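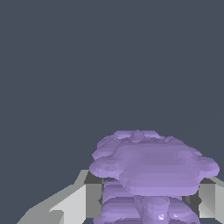 **Ullia two-finger parallel gripper, with Sornska simulation model**
Used equipment, Jirkonetti, Toledo
Price: $2,872 with control box and model files
Page last changed June 2018

We sell the Ullia and we have one running in our own shop, so take what follows as coming from people who would like you to buy it, but not so badly that we'd skip the part about the grip fault. If you read only one section, read that one.

## What you get

- Gripper body with both fingers fitted
- Control box, power supply and cable
- Mounting plate and screws
- Sornska model files for the gripper, plus the set of lumpy test shapes
- Our notes on the fault, printed, in the box

The robot arm isn't included. Neither is the Sornska license, which you buy separately and which costs more than we think it should.

## What the maker says, and what we think

The maker's leaflet calls the Ullia suitable for "irregular parts." That's a wide claim. It is a parallel gripper. The fingers move toward each other and away from each other, and that's all they do. On blocks, tubes, boxes and most bottles it does well, and we have very little to complain about. On anything with a wide top over a narrow body, we'd want to see it proved on your part before we repeated the leaflet's words.

The leaflet also says that grasps planned in simulation "transfer directly" to the real gripper. We don't agree. Some do. The ones that don't are hard to tell apart on the screen, and that's how we came to write this page the way we did.

## The grip fault

Before a job leaves our shop we run the grasps in Sornska. For one customer's castings we used the lumpy shapes from the test set as stand-ins, mainly the one that looks a bit like a mushroom: broad cap, ribbed lower part, cap hanging out over the fingertips. We ran roughly 900 grasps on it with small changes in height and angle. The software marked nearly all of them as held.

Then we made the shape up as a solid part, put it on the bench and repeated a batch with the real gripper. In that batch, 11 lifts ended with the part on the floor. Every one of them had been reported as a good grip by the control box, right up to and past the moment the part left the fingers. The arm carried on with its program and went through the motions of placing a part it didn't have.

A dropped part is a nuisance. A controller that says "held" when the fingers are empty is a safety matter, and we don't think the leaflet's one line about "grip sensing" prepares anybody for it. 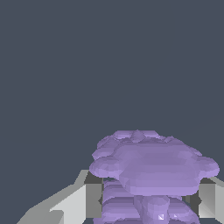
As far as we can tell there are two separate problems, and they make each other worse.

**The first is in the control box.** The grip signal comes on when the fingers stop moving before they reach the fully closed position. There's no force reading behind it, in spite of what the word "sensing" might lead you to think. Once the signal is on, it stays on until the box gets an open command. If the part slips out and the fingers close the rest of the way, the signal should drop. On firmware 2 it doesn't.

**The second is in the model.** The shapes in the test set are made of flat facets, and so are the fingers. When a facet edge on the part catches a facet edge on the finger, the software can treat it as a solid stop. A cap resting on the tops of the fingers can also carry the weight, so the grasp passes with hardly any squeeze on the body at all. On the bench, that same cap rocks when the arm speeds up. You won't find that out from a still view of the grasp, and the pass mark at the end of the run doesn't tell you which kind of hold you got.

We sent both findings to the maker. The answer on the first was that a fix is planned. The answer on the second was that users should "choose suitable grasps." We've asked what that means for a tool whose purpose is to help you choose grasps, and we are still waiting.

## What to do if you already own one

Check the firmware number on the status screen. If it reads 2, treat the grip signal as "the fingers stopped once" and nothing more.

1. Don't use the grip signal alone to allow a move over people, walkways or other machines.
2. Add a separate part check. A simple beam sensor at the lift point works for us.
3. Have the program read finger position again after the lift and stop the arm if the fingers have closed further.
4. Cut the arm's speed for any part whose top is wider than its body.
5. Keep guards closed during test lifts, including the slow ones.

Step 3 needs a few lines in the arm's program. We'll send you ours if you ask, for the arms we've used. We make no promise about arms we haven't.

## What to do in Sornska

Turn finger friction down well below the default and run the batch again. A grasp that was living on a caught edge will usually show itself. After that, add a sideways shake at the top of the lift. The default test lifts straight up and stops, and a part with a cap can sit through that quite happily with almost nothing holding its lower half.

If you can, swap the test shape for a model of your own part with a finer surface. It runs slower – a good deal slower on our older machine – and the numbers are worse. We trust them more for it.

Don't rely on the color view for contact, either. In the plain view a finger pressed close to the ribs and a finger with a thin gap next to them look much alike. Switch on the contact readout and look at the force on each finger separately.

## Is it still worth buying?

For plain parts, we think so. The fingers are stiff, the body is easy to clean, and the cable hasn't given us trouble. For castings, molded parts with lips, or anything lumpy, we'd say wait for the new firmware, or budget for the extra sensor and the time to fit it. We wouldn't put it near people on its grip signal in any setup.

The maker says the next firmware will clear the grip signal when the fingers reach full close. That would deal with the empty-hand case. It still won't notice a part that is halfway out and hanging by one side, and nothing we've been told suggests anyone is working on that.

## Returns and testing

Bring or send a sample part to the Toledo shop and we'll run it on our own Ullia before you pay. You'll get the full log, including the drops. If you bought from us before this page was changed and your parts have a wide top, you can return the gripper for the full price, less shipping. Fingers may be worn. Please include the control box, as we can't test a returned unit without it.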